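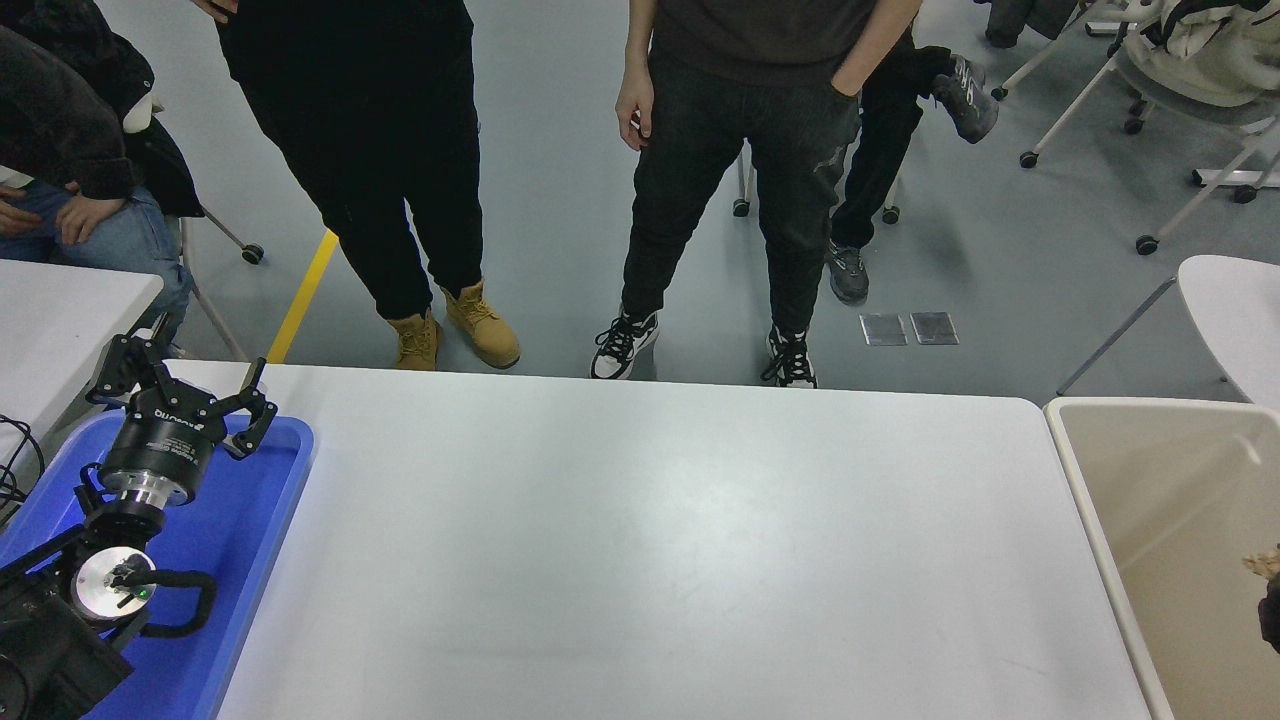

Week 9: Rivers that move

Last time we left the Skeltach in flood. Now for my favorite part — meanders! Water on the outside of a bend runs faster and eats the bank, while slower water on the inside drops its sand. Give it time and the loop pinches off into an oxbow lake.

Compare the 2 maps of Dolodska in your packet and trace the old channel in pencil. You'll love how far it wandered.

Reading: Veres, chapter on floodplains. Bring questions for Liesbeth Verschueren's visit in October.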